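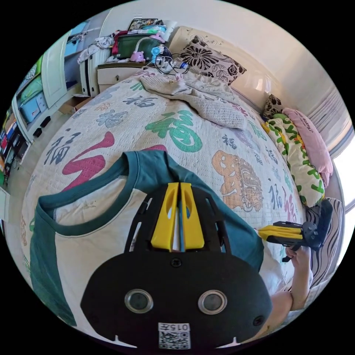

Household Work and Its Claims
Handout 4: Folding a T-shirt on a bed
Notes by Dalia Ramanauskas, for the group that meets with Bram Goossens

Reading before the session: the Gavard pamphlet on folding, pages 3 and 4 only. The rest is mostly advertising for drawer dividers.

The pamphlet says a short-sleeved shirt folds the same way every time if you start from the same position. I have my doubts. It assumes a hard, flat table and a plain shirt, and most of us fold laundry on the bed, on top of whatever cover happens to be there. A quilted cover has stitching that gives under your hand. Smooth one side of the shirt and the other side may creep. Try it on both surfaces before you believe the pamphlet, or me.

Starting position

Lay the shirt out with the neckline away from you and pull the sleeves out from the shoulders. Spend your time here. Most bad folds I have seen in class were bad before the first fold was made.

A raglan shirt makes trouble for the written method. The pamphlet tells you to "fold in from the shoulder seam," but on a raglan the seam runs at a slant from the collar to the underarm, so there is no seam sitting at the shoulder. Students who follow the instruction to the letter end up with a wedge. Use a point partway between the collar and the end of the shoulder, and use the same point on both sides.

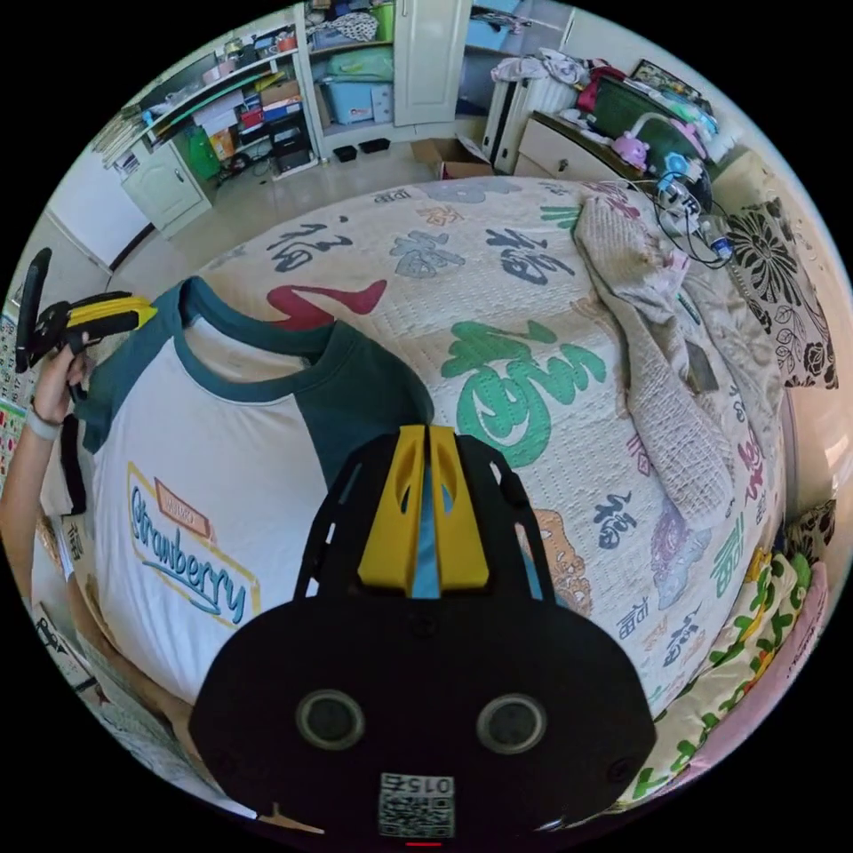

A contrasting collar and sleeves do help, I will grant that. Teal against white shows you at once if one side has gone farther in than the other. A print on the chest helps less than people think. When the lettering is set at a slant, like the blue "Strawberry" on this shirt, lining up your fold with it will give you a crooked shirt. Go by the collar and the hem.

Folding

Bring one side in, lay its sleeve back on itself, then do the other side. Fold the hem up to just short of the collar, and then in half.

The pamphlet wants thirds at the end so the shirt will stand upright in a drawer. Špela Obradović tried this with heavy cotton and it stood. Mine fell over. I would call the question open.

On the claim of time saved

Gavard says careful folding pays for itself over 1000 shirts. No method is given, and no word on who was timed — or whether they liked folding to begin with. Treat it as a slogan.

For next time

Fold one shirt on a table and one on a bed. Write down where each went wrong. Bring the shirts, still folded if possible.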